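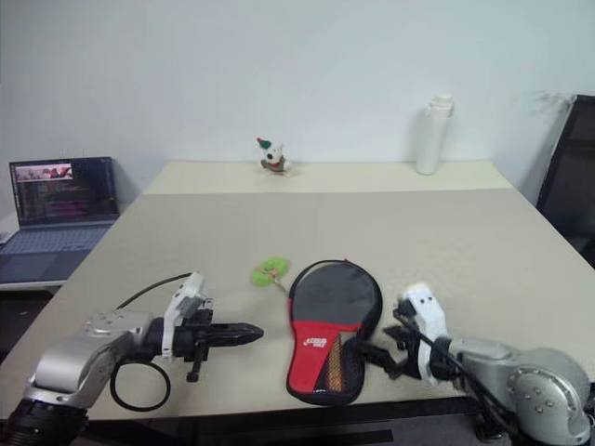 The Zip That Would Not Let Go

A stalled gripper at the Hedness workshop led to a new rule on soft goods, and to a wider review of how two-armed stations are stopped

The fault report runs to less than a page. It was entered in May by the afternoon supervisor at the Hedness workshop, and its first line reads: "Right arm did not release on command. Case still held. Left arm continued." No one was hurt and nothing of value was broken. The report was nevertheless passed to the safety office the same afternoon, and the two-armed station concerned was taken out of service for 14 working days.

Hedness is the smaller of the two sites at which the Tonel programme studies the handling of everyday soft goods by machine. Bags, pouches, cases and covers are among the hardest things to give to a robot. They fold, they sag, and they carry straps and cords that settle differently each time they are put down. A table tennis bat case has a firm rounded end, a narrower handle end, a zip seam and a mesh panel, and it may have a charm tied to it. Each of these asks something different of a pair of fingers.

The task under study was a plain one. One arm was to steady the case while the other took hold of it, turned it and set it down again. The pair had completed the movement many times under the supervision of an operator, and the programme had come to regard it as settled.

What failed, according to the inquiry that followed, was the opening of the right gripper. The fingers had closed on the edge of the case close to the zip. When the command to open was given, the motor drew more current than its limit allowed and shut itself down, as it was designed to do. The fingers stayed where they were. The left arm, which was controlled by a separate program, received no notice of this and moved on to its next instruction. For 4 seconds one arm pulled against a case that the other had not let go.

The operator pressed the stop button. Both arms halted, and the case remained in the gripper until it was freed by hand with the power off.

Efa Meredith, who leads safety work for the programme, considers the length of the delay to be the central finding. "A gripper that jams is a matter for the maintenance bench," she said. "An arm that carries on because it has not been told of the jam is a matter for me. We had two machines sharing one object, and we had written the stop conditions as if each were working alone."

Her office examined the records of 3,000 earlier handling cycles from the same station. In 31 of them the right gripper had been slow to open, though it had opened in the end. None of these had been reported. The slow openings were spread over several weeks and were not confined to the bat case. They were more frequent with items that had a raised edge or a thick seam, and the inquiry judged that the cloth had been drawn a short way into the gap behind the fingers. 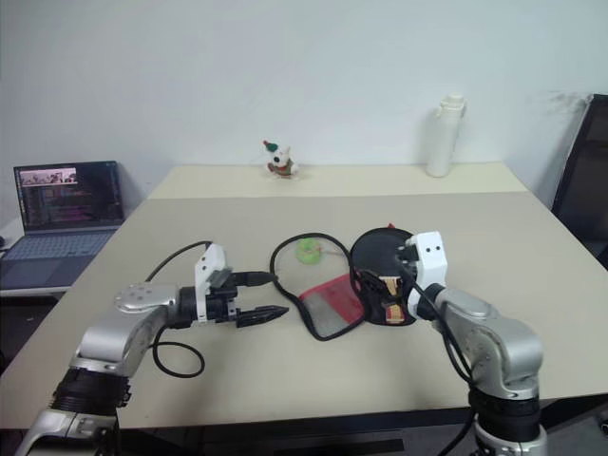
The matter of cords was treated separately. A loose cord or cable on a work surface may pass beneath an object without affecting the grip, and the control software at Hedness had no means of telling a cord that lay free from one that was caught. The inquiry found no evidence that a cord had played any part in the May fault. It recommended all the same that operators look for trapped cords before each movement that lifts or turns an item, and that the check be recorded.

Four further recommendations were made, and all have been accepted. The two arms at each station must now share a single stop condition, so that a fault in either halts both. A gripper that takes longer than its set time to open must raise a warning, even where it opens in the end. The gap behind the fingers is to be inspected at the start of each session. Finally, no person is to reach for a held item until the power has been removed and the arms have come to rest.

The last of these was already the rule. It was restated at the request of the operators themselves, several of whom told the inquiry that it was tempting to help a stuck gripper with a quick tug. The force in a small arm is modest, but a jammed finger can open suddenly when the cloth comes free, and the arm behind it may move as the strain is released.

The programme's other site, at Dusturby, uses the same control arrangement and was asked to suspend two-armed work until the shared stop had been fitted. This was not welcomed by everyone. A timetable agreed with Vigfúsdóttir, the firm that supplies the control software, had to be put back, and a planned set of trials with padded covers was postponed. The firm has since issued the shared stop to both sites.

Ms Meredith is cautious about the results so far. The station at Hedness has returned to use, and slow openings are now logged as they occur. Whether the finger design should also be changed has yet to be decided. A narrower gap would keep more cloth out, but it would be harder to clean, and the maintenance staff have asked for a longer trial before any parts are ordered.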